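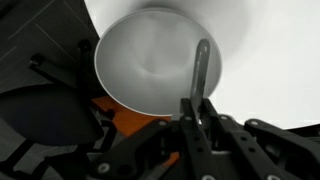
Thin metal fingers vs soft pads for bowls – wrist cam view

flatplate_30
Posting the wrist cam view from the linkage gripper. White bowl, one finger up inside the wall. I'm trying to pick between these bare metal fingers and the Flunar soft pads before we order more. Bowls are the worst part of our set. Anybody run both?

Cam is the small Prutis one, stock mount. Controller is the Plisum, default force limit.

kettlebot
Ran both. Pads win on mugs, lose on bowls. Too fat to get over the rim if the bowl is tilted. Flat finger with a round top slides in way easier.

But your camera spot is bad imo. Linkage eats the whole bottom of the view.

flatplate_30
Yeah I know. Moved it up 30 mm once and then it hit the table on low grabs. So back it went.

nosyservo
Disagree on pads. We did 563 grabs on bowls and plates with the Flunars and they were fine once we dropped the closing speed. Bare metal on a smooth bowl is asking for a slip – no grip at all, you're just hooking it.

kettlebot
Hooking is the point though? Inside the wall you don't need much friction. What was your approach angle

nosyservo
Straight down mostly. Ok so not tilted. Fair.

Still wouldnt run metal on anything with a glaze I cared about.

tork_and_go
Can't tell contact from that view anyway. Finger could be pressing the wall or just sitting inside it. White bowl, white background, the rim pretty much fades out on the upper right. If you're judging grips off the wrist cam alone I'd fix that first. Put down a darker mat.

flatplate_30
Good call on the mat. I log finger current too so I'm not only going by the picture, but the current is noisy on light stuff.

tork_and_go
Turn the filter up on the Plisum. Default is set way too low, took me a whole afternoon to find teh menu.

kettlebot
What do the Flunars cost now? Was 895 for a set last I looked

nosyservo
Still 895. Comes with 2 spare pads. Thygesen sells a thin rubber sleeve that goes over flat fingers, lots cheaper. Havent tried it on a rounded tip.

flatplate_30
Ordering the sleeves then. Will run the same bowls bare, sleeved and maybe padded if I can borrow a set. Back in September with numbers.

nosyservo
Log the closing speed this time please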